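Bench notebook - Toom cell, Friday, started 12:40

Going through the Kollusel checklist before anyone else books time on the cell. Ekaette wants the rules in one place, not spread over three chats. Fair enough.

Rule 1, speed cap. Arms stay at 40 percent until the checklist is signed, both arms, no exceptions for "just a quick move". Last month's copy said 60 and two people had printed it. Old copies go in the bin.

Rule 2, hands. No hands over the black surface while the arms are enabled. Swapping a bowl = disable, swap, enable. Takes 12 seconds, I timed it.

Rule 3, bowl layout. Three rows, same colors in the same places every time, red on the right of the middle row. If the layout changes, the run gets a new name. Do not just write "moved a bowl" in the margin, we can't sort on that later.

Rule 4, cables. Still the weak one. Draft says cables on the floor get taped or routed, doesn't say who checks or when. I'd put it on whoever starts the shift.
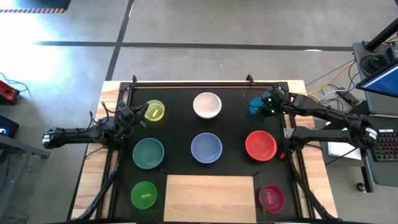
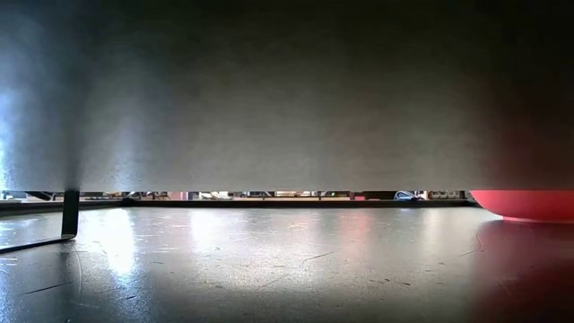
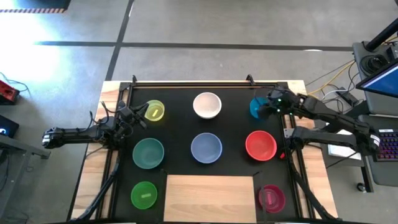

Ekaette Okoro read the draft over lunch and wrote back that rule 2 is too soft, disabled has to mean the power is off at the switch and the other person says it out loud, because a paused program looks exactly like a disabled arm from the operator's chair. She also wants 13 restarts logged before we call the procedure tested. I had 12 in mind so no argument there.

Changed rule 2 to her wording. Speed cap line stays as is.

Open:
- Kovmont template has a box for "safe pose" but no defintion. Ours should be gripper clear of every bowl, arm not moving, and a printed picture of the pose by the keyboard.
- scratches on a surface - do we log them or only when they get in the way of a grasp? Nollura people log everything, seems like a lot
- who signs when only one person is in. My vote is nobody runs alone but that wont survive September
- rule 4 owner, see above

Restart log begins Monday's page. Pen is on a string now, leave it there.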